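Handheld gripper budgeting

Handheld gripper budgeting is the planning and purchase of hand-operated grippers, together with their cameras, spare parts and table props, for recording manipulation tasks that a robot will later learn. It is a small branch of equipment planning, but a lively one, and it has opened robot learning to groups that could never have paid for a pair of arms!

Main costs

A working budget is usually built around the pair. Two-handed tasks need two matched grippers, and buying them together keeps the jaws, pads and mounts interchangeable. In the widely copied Flumano plan, first circulated in April, a pair is listed with 15 spare finger pads, and pads are treated as a consumable, like printer paper. Storage is the line most often set too low. The same plan allowed for 772 recordings in its first round and ended with 1,583, which meant a second order of drives.

Props are wonderfully cheap by comparison. Thin wooden sticks, a cup to hold them and a patterned tablecloth make a demanding task for very little money, and ordinary rooms with ordinary furniture serve well as work sites.
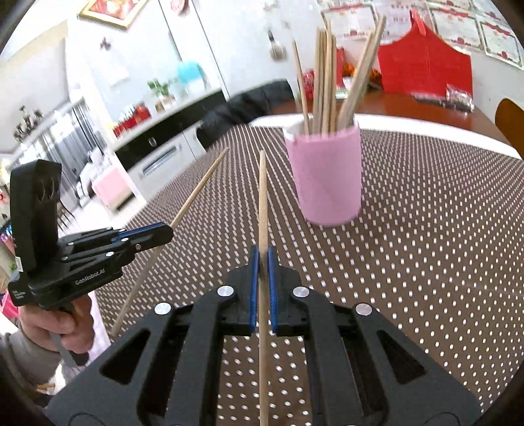 Loukia Makris would put the money elsewhere: in a reply to the Flumano plan she argued that operator hours should be budgeted first and hardware fitted to whatever remains, as a third pair of grippers is no use without a third pair of hands. Her version sets aside about 70 percent of the total for people, training time included.

Buy, lease or share

Outright purchase suits groups with steady work. Leasing, the route taken at Oltell, spreads the cost and makes it easier to move to a newer camera module. Balaskas and Osex share one stock of grippers between two sites, with a written calendar and a single parts drawer. Zulema Medina, who drew up that arrangement, recommends pricing the shipping cases at the same time as the grippers.

See also

Robot end effector
Total cost of ownership
Imitation learning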